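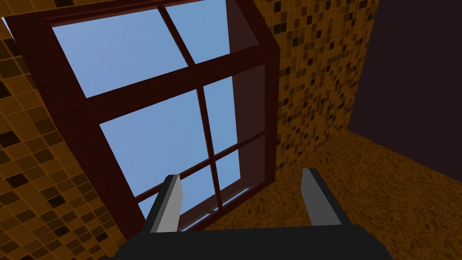
Sim render, gripper open, window behind.

September 2020

Ball rebound rig, rugby balls, match size. Second block of drops and the first go at the wet set.

Picked up where the July entry stopped. The Duman balls had been sitting in the store at Prevutside all summer and most had gone soft, so the morning went on pumping and checking. I set every one to the same pressure with the small gauge. The big gauge reads high at the low end and should go back in its drawer until it is checked against something.

Two balls would not hold. Both leak at the valve and take up air again if the needle is pushed in at a slant. Marked with tape and put on the top shelf. Please leave them there, I want to open one up.

Dry drops, point down and flat side down, onto the turf tile and then onto the rubber mat. The flat drops repeat well. The point drops are all over the place, same as July. A very small tilt at release sends the ball off sideways and the height reading is then worth nothing. I threw out any drop that left the tile on the first bounce. That biases the set toward clean releases and needs saying wherever the numbers get used.

Running total in the log is now 2,026 drops, of which 900 are wet or damp. The damp ones are mostly old work from the Pernmont field and were done by hand, so keep them in their own sheet. Do not average them in with the rig drops.

Wet set: soaked the balls in the tub, shook them off, weighed them, dropped them. The Harnero ball takes on more water than the Duman, and most of it goes into the stitching. It was still heavy after an hour on the rack. Grip panel on the Harnero feels slick for the first few handlings, then improves. No number for that yet, just my hands.

Stopped after ball 6. Ball 7 has a lifted seam near one end and I did not want water getting inside.

Timing gate dropped out twice after lunch. The connector on the left post is loose – wiggling it brings the light back. Re-ran the drops on either side of both dropouts and struck the originals in the log.

To do:
Solder the left post connector.
New release cup for point drops, deeper, with a soft lip.
Weigh the wet balls at fixed times. I was doing it whenever I walked past.
Ask Pernmont if the field notes give the grass length.
Order needles, we are down to the bent ones.

Turf tile is drying on its side by the sink. Leave it until the backing is dry, it curls if it goes flat too early.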